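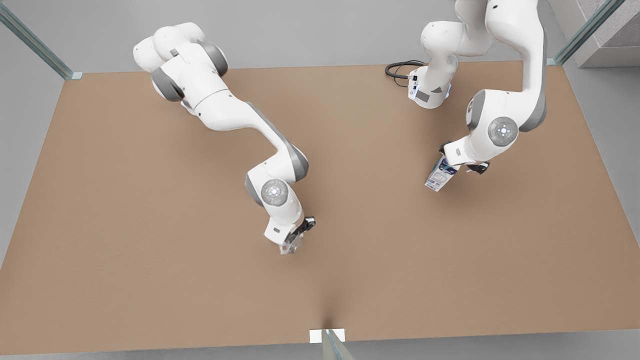
Figure 3. Simulated bimanual workcell. The left gripper holds a small carton; the right gripper is empty.

Kanchan Bansal objected, on reading an early draft of this section, that a simulated bench is only as good as the tape measure behind it, and that a workshop table used by other people every evening does not stay where it was measured. The objection is fair, and the procedure below was revised to meet it. The table pose is now treated as a quantity to be estimated again before every physical session, and the simulated cell is regenerated from that estimate.

3.2 Cell model and carton handling

The physical cell was built in the Manalastas shared workshop on a bench that is also used for bicycle repair and small woodwork. Two arms are mounted so that their work areas overlap over the middle of the table. The simulated counterpart (Figure 3) was assembled in Grokora, our scene description tool, before any mounting holes were drilled. It contains the tabletop, both arms, the glass posts at the table borders and a plain floor. The posts were kept in the collision model because early motion plans that ignored them produced elbow paths we were not willing to run on hardware.

The tabletop is rendered with a matte tan surface. No attempt was made to reproduce scratches, glue marks or the clamp holes of the real bench. Lighting is soft and diffuse. We varied its intensity between episodes but left its direction fixed, a choice we would revisit in a second build.

The task is a transfer. One arm picks up a light carton, carries it toward the shared area and presents it to the other arm, which closes on the free end. The first arm then releases and withdraws. The carton is presented at a tilt so that the receiving fingers can approach from above without the two wrists competing for the same space. Presentation angle was the parameter that took longest to settle. A level carton is easier to localize, but it brings the wrist housings close together at the moment of closing, and the planner then spends most of its time rejecting paths.

We generated 500 simulated episodes with randomized carton position and table height. Of these, 335 ended with the carton held by the receiving arm and the giving arm clear of it. The remaining episodes were sorted by hand into 4 failure types: missed pickup, slip during carry, contact between wrists, and release before the second grip had closed. Slip during carry was the most frequent. We attribute it mainly to the contact model, which treats the carton as a rigid box; a real carton gives slightly under the fingers and is held more securely for it.

Motion commands are issued through Ustura, a small controller that runs on a single desktop computer under the bench. It sends joint targets to both arms on a common clock and stops both if either reports a fault. The same build is used for simulated and physical runs, with only the driver layer exchanged. Cable routing is not simulated dynamically. On the bench, cables were tied back by hand, and the tie points were checked whenever an arm was remounted.

Table pose is estimated by touching a probe to the near corners and to one point on the far edge. The result is written to the scene file and the posts are moved with it.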